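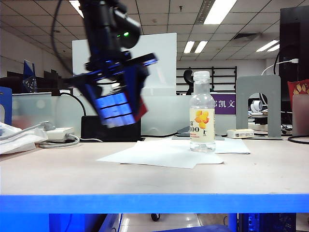 wikitz_dan
So we're a few weeks into the arm doing bottle handling at Edulthorpe and I want to hear from other shops. Our target went from 400 a shift to 700 and my job is now mostly clearing stops and writing them up. Less sore at night, I'll give it that!

Carter Nguyen
Same here since February. My shoulders love it. My brain, not so much (I spend half the morning waiting for a fault light).

packline58
700 on paper. We had 17 stops in one shift and every one got logged as operator delay. Who decided that??

wikitz_dan
@packline58 ours too, until Wayne Sawatzky made them add a separate code for it. Ask your lead, it took one email.

Wayne Sawatzky
Two emails, and a pretty loud meeting. I don't agree the work got easier, though. You used to be able to chat while you packed. Now you're on your own with a screen and whoever's on break.

Carter Nguyen
Come on Wayne, you hated packing. You said so every day!

Wayne Sawatzky
I hated the pace. I liked the people.

packline58
Did anybody get a pay bump for the extra training? We got a certificate and a pen.

wikitz_dan
Small one, after the second module. Push for it before you sign off on the new job title.

Recent threads
Zacharias night shift swap list
Jasesum training modules, which ones count?
Best insoles for concrete floors
Break room microwave, again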